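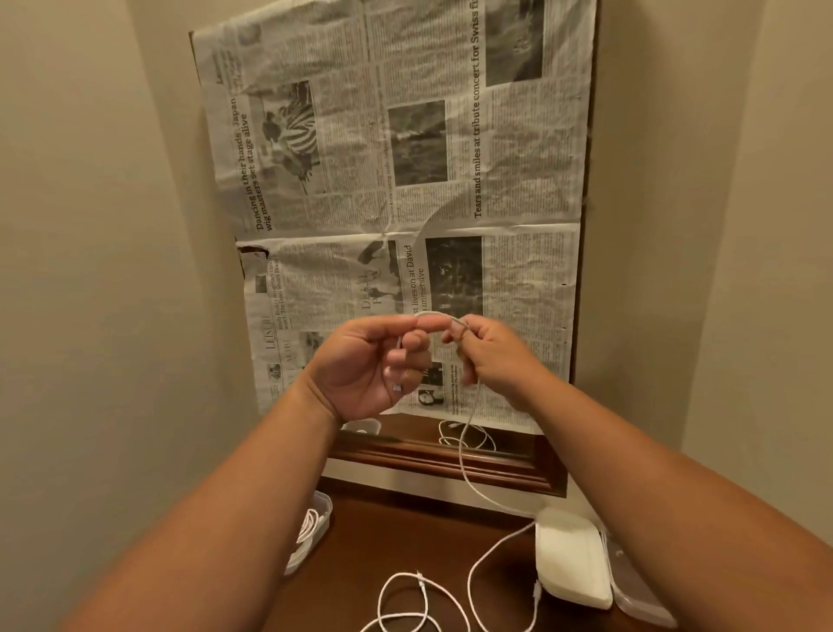

My sister reckons the 117 is the slowest bus in the county and that I only take it because I like being late with an excuse. She may have a point! It goes all round Kosten, stops for ages by the church, and then crawls up to Golob, where I get off for the Sunday market. It can take up to 2 hours if the lights are against you (the car does it in half that, as I'm often told).

But I do love it. I sit upstairs at the front if I can, with a flask and a cheese roll, and look into everyone's gardens, and by the time we're past the allotments I've usually stopped fretting about work altogether. Last week there were runner beans taller than the sheds, and someone had painted their gate a really lovely yellow.

The market itself was a bit thin, but I came home with plums, far too many, and a second-hand teapot with a chip in the lid. The plums are going into a crumble tonight, and the rest will have to be jam if I can find enough jars.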